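Home Projects Repairs Kitchen Archive Search

How to lay a duct tape patch on a white work table

Quick one. You want a grippy, wipeable, marked-off spot on a white tabletop and don't want to buy a mat. Duct tape does it. Gray is what I had. Kamran Talpur asked for the steps back in October so these are for him mostly.

What you need

Duct tape, gray, normal width
Rubbing alcohol, rag
Scissors, or just tear it
Old gift card for smoothing
A paper plate, for sizing and testing

1. Wipe the table. Twice if it gets used for food. Let it dry all the way, tape hates damp.

2. Lay the first strip along the back. Pull it tight but don't stretch it. Next strip overlaps the first by a finger's width, and keep going toward you. Five or so strips is plenty for a patch this size.

3. Smooth each one from the middle out with the card, before the next goes down. If you wait till the end you just chase wrinkles. 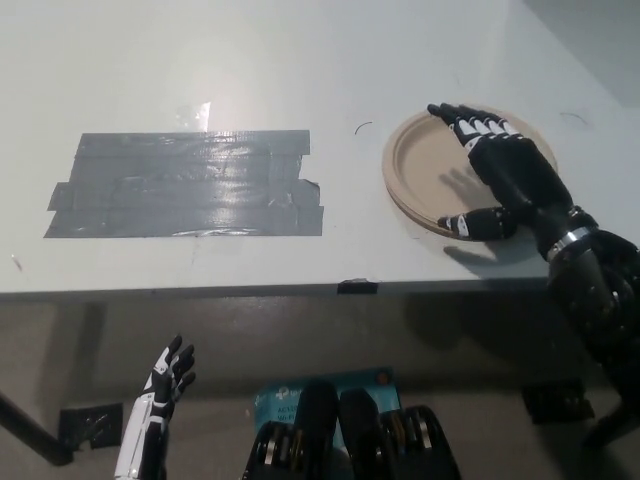

Patch on the left, plate on the right. Torn ends, not trimmed.

4. Ends. I tear, so mine are ragged. If you care, run every strip an inch long and cut them all at once against a ruler - light pressure, you'll score the table otherwise. Araceli Villaseñor cuts hers on a board first and sticks them down after. Neater, slower.

5. Leave it alone for 90 minutes. Then press the ends again, thats where it lifts.

6. Front edge of the table: if you want a center mark, wrap a small piece of black tape over the edge. Stays put better than a pencil line and you can find it by feel. 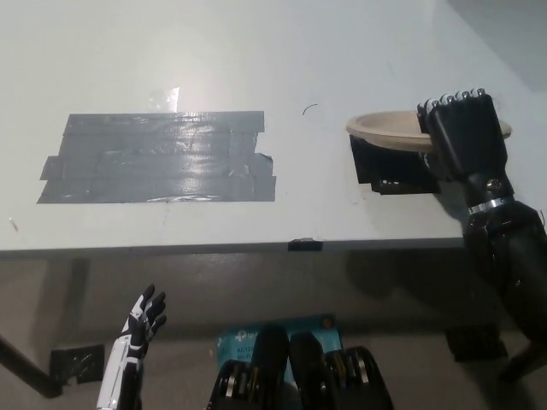
Gray patch, and the little black wrap on the front edge.

7. Plates. The tan paper kind with a rim are light and skate around on a bare white top. Set one beside the patch, then on it, give both a nudge and compare. Doesn't slide much less on the tape? Surface is probaly dusty, wipe it again.

8. Check for glare from where you'll be standing. Duct tape is shiny and so is a clean white top. Move the lamp before you move the tape.

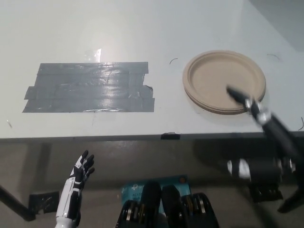

Getting it off later

Warm it with a hair dryer, low setting, 2 minutes. Peel back flat over itself, slow. Not straight up. Gum that stays behind comes off with cooking oil, then dish soap, then the alcohol again.

Bubbles: pin, then card. Small creases I leave. Big fold near an end, pull that strip and redo it.

Swap the whole patch when the ends start picking up lint.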